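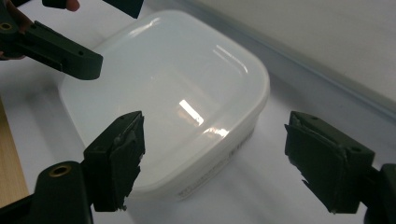
Square container, snap-on lid closed.

Fimoro 770 ml food storage container, long-term review

The 770 is the middle size in Fimoro's square line. I bought a set of them from Rostmont in June to replace a drawer of mismatched takeout tubs, and they have been in use for lunches, leftovers and freezer stock ever since. The review covers capacity, seal, freezer use, microwave use, staining and stacking.

Capacity

The stated volume is 770 ml. Filled with water on a kitchen scale to the point where the lid just touches the surface, mine held 934 g. The stated figure seems to be a working fill level with headspace left for expansion. Other makers quote brim volume, so compare carefully if you are matching these to an existing set. A portion of soup for one adult fits with room to spare. Two portions of rice fit if pressed down.

Seal

The lid is a one-piece snap type. There are no side latches and no separate gasket. It goes on most reliably if one corner is seated first and the rest is pressed down along the edges. Pressing in the middle of the lid tends to leave the far corner open, and the gap is hard to see.

Leak test: filled with water to the stated level, lid on, container inverted over a dry paper towel for an hour. Two of the lids passed. A third left a damp patch the size of a coin. I repeated the test after several months of dishwasher use with the same result for all three. Fimoro calls the lid "spill resistant," and that is a fair description. I would not carry broth in one on its side in a bag.

Freezer

No cracks so far. The lid stiffens a good deal when frozen and should be left on the counter for five minutes before opening. Seija Miettinen, who has the same set and a colder chest freezer than mine, split a lid at the rim by pulling it straight out and prying at a corner. Frozen blocks release easily once the outside of the body has been run under warm water.

Microwave

Rated for reheating with the lid resting loose. Rice and vegetables are no problem. Fatty sauces get hot enough to mark the plastic, and after one session with a meat sauce there is now a rough ring on the inside wall of one body at the fill line. It does not wash off. Use a ceramic bowl for anything oily.

Staining and odor

Tomato stains on the first use. Turmeric is worse. A day in a sunny window takes most of the yellow out of the body. Onion smell stays in the lid longer than in the body, and a paste of baking soda left overnight removes most of it.

Stacking and storage

Empty bodies nest well, with the lids kept in a separate pile. Filled containers stack three high in my refrigerator without sliding. The rounded corners waste a little shelf space compared with the straight-sided Hosseinzadeh boxes I used before, but they are much easier to wipe clean and a spoon reaches everywhere.

An empty body and lid weigh 93 g together on my scale, so remember to tare.

Replacement parts

Lids are sold singly, body and lid sizes are matched by volume, and the 770 lid does not fit the next size up. My order for a spare was filled correctly, but slowly.

Verdict

Good for dry goods, refrigerated leftovers and freezer portions. Acceptable for reheating with the limits given. Not suitable for carrying liquids. I would buy the same size again and check each lid with water on arrival.

Tihomir Omerović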